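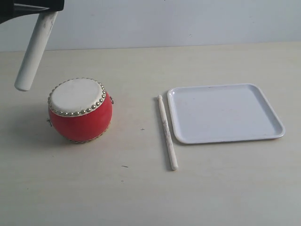 Let the Drummer Hold the Arm

Last updated: 12 January 2019

I spent a good part of last August teaching a robot arm to play a toy drum, and I have been boring my friends with it ever since. The drum is a little red barrel with gold studs around the skin, the sort of thing you buy for a five-year-old and regret by dinner. The task sounds like nothing. Pick up the stick, hit the drum, put the stick in the tray. I came away convinced that showing a robot what to do, with your own hands, is the most exciting thing happening in automation, and that too many people in my line of work still treat it as a shortcut for folks who can't write code.

I can write code. I wrote plenty for this. My first version had the arm move to a point over the drumhead, drop by a fixed amount, and come back up. It made a sound, I'll give it that. It was the sound of somebody setting a mug down on a table. I changed the speed, I changed the height, I added a pause, I took the pause out again, and every version was a slightly different mug.

Then Jeptoo Mutiso came by. She plays percussion in a band called Bamum and had never touched a robot in her life. I put the arm in the mode where it goes slack and lets you push it around, and she took hold of it and played. Two strikes, and I heard what I'd been missing. She lets the stick leave. The hit itself is short and almost lazy, and all the care goes into getting out of the way of the bounce. I had been programming the way down. She was teaching the way up.

I could have stared at my numbers until spring and never found that, and I doubt she could have told me in words. I asked her afterward how she knew when to let go, and she said "when it's done," and laughed, and so did I. But her arm knew, and for a couple of minutes the robot's arm was in her hand, and the knowledge went straight across. I still get a bit giddy thinking about it!

Now, guiding by hand has its problems, and I don't want to wave them off. The arm is heavy even when it's slack. You fight it a little, and your fighting goes into the recording along with everything else. Your own hands are also in the way of the camera, so if you want the robot to learn from what it sees, you have taught it that drums come with a person leaning over them.

That's the case for remote control, and my friend Mio Shibata makes it better than I do. She works mostly with a pair of hand controllers and a small program of hers called Rotent, and she stands well back from the table while she does it. Her demonstrations are cleaner than mine. The pictures have nothing in them except what the robot will see later, when it's on its own. What she gives up is touch. She can't feel the skin push back, so she watches and listens instead, and her first hour at any new task is pretty rough. By about 600 tries she was lovely to watch, though. I kept 605 of her runs in the end and only 18 of Jeptoo's, and I would not part with either set.

People ask me which is better, and my answer is that I'd start by hand and go remote once you know what good feels like. The first few tries by hand tell the teacher something. After that you can back away and do the long, patient part from across the room.

What I'd really like to see change is who gets asked. Most demonstrations I come across were recorded by whoever was in the building, usually a graduate student or an engineer like me, and you can tell. The pouring looks like it was done by someone thinking about lunch. The folding is worse. We have a way to let a baker, a nurse or a drummer put what they know into a machine without learning a single command, and then we hand the controls to the person who built the desk it's bolted to. Pay the baker for a day! Pay her properly, put her name on the work, and ask her what the robot is getting wrong, because she will see it long before you do.

Jeptoo saw plenty. She told me the stick should lie with its thick end toward the player, and that I should stop starting every run from the same spot, because no one sits down at a drum the same way twice. Both went into the next round. She also said the drum sounded terrible, and she's right about that too. We're looking for a better one.

Contact: use the letters form | © 2019 Ogura Letters | Back to top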